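Trabajo de fin de módulo: ¿ahorra agua el riego por goteo en los huertos de Arango?

1. Punto de partida

El folleto municipal que se reparte en Arango afirma que pasar del riego a manta al goteo reduce el consumo de agua "a la mitad". La cifra no lleva fuente. La misma frase sale en la web de Stalto, que vende las mangueras, y esa coincidencia fue lo primero que nos hizo desconfiar. El objetivo de este trabajo es comprobar si la afirmación se sostiene en parcelas pequeñas, de las que cultiva una familia.

2. Qué medimos

Elegimos 2 parcelas contiguas del huerto vecinal, con el mismo suelo arcilloso y el mismo cultivo: tomate, pimiento y una línea de calabacín. Una se regó a manta, como siempre, y la otra con goteo. Leímos los contadores al final de la tarde durante nueve semanas, desde junio. La parcela a manta gastó 4.000 litros en todo el periodo. La de goteo se quedó en 3.335, es decir, 665 litros menos.

Eso es un ahorro cercano al 17 %. No es poca cosa, pero queda muy lejos de la mitad. Quien haya regado alguna vez a manta con cuidado, cerrando el agua cuando el surco está lleno, lo sospechaba ya. Las comparaciones de los catálogos suelen partir de un hortelano que abre la llave y se va a comer.
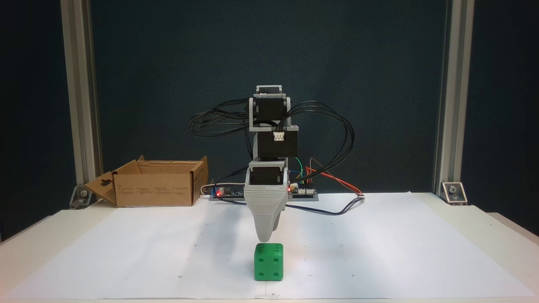 Pues a mí 665 litros me parecen muchos, y además estáis midiendo el primer verano, cuando todavía no se sabe manejar el programador, fue la objeción que nos hizo Inés al leer el borrador. Le damos parte de razón. El programador se quedó varios días con la pauta de fábrica, que riega igual llueva o no llueva, y es probable que una segunda temporada mejore el resultado. Aun así, el folleto no dice "a la mitad cuando se aprende a usarlo". Dice a la mitad.

3. Lo que el contador no cuenta

El agua no es el único gasto. La instalación necesita filtro, reductor de presión y goteros de repuesto, y el agua de Arango tiene mucha cal. En la quinta semana varios goteros daban un hilo desigual y hubo que desmontarlos y dejarlos en vinagre. Tampoco encontramos a quién preguntar por la duración real de las mangueras al sol. El fabricante habla de "larga vida útil", expresión que no se puede comprobar de ninguna manera.

En el barrio de Wundwood, donde el goteo lleva más tiempo, vimos tramos enteros abandonados bajo la maleza y parcelas que habían vuelto a la manguera. También vimos otras que funcionaban muy bien, casi todas con acolchado de paja. Esto nos llevó a una duda que no supimos resolver: si la paja ahorra tanto como el gotero, o más, el folleto está recomendando la parte cara.

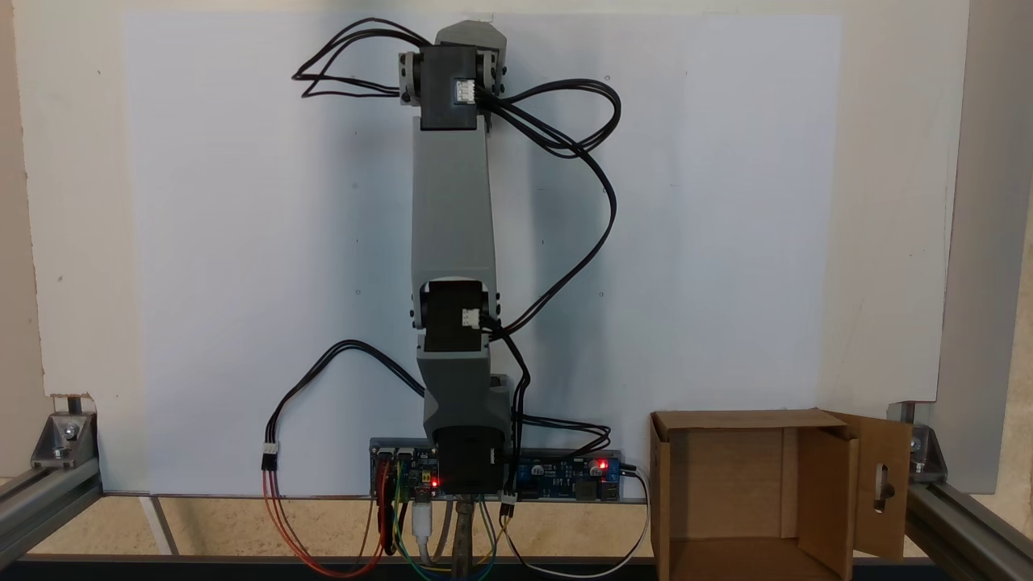 La producción tampoco aclara mucho. La parcela de goteo dio más tomate y menos calabacín, y con una sola línea de calabacín en cada lado no nos atrevemos a sacar nada de ahí. El oídio apareció en las dos.

4. Limitaciones

Dos parcelas son muy pocas. Una de ellas recibe sombra de un muro a última hora, algo que no vimos hasta que ya estaba todo plantado. Los contadores eran de segunda mano y no pudimos calibrarlos, solo comparar uno con otro llenando el mismo bidón.

5. Valoración

Con estos datos no recomendaríamos a una familia que compre el equipo solo por el agua. Por comodidad, quizá sí. Para el curso próximo proponemos repetir la medida en Plulville, donde el suelo es arenoso, y añadir una tercera parcela regada a manta con paja. Pedimos también al ayuntamiento la fuente de su cifra. Al cerrar este informe no habíamos recibido respuesta.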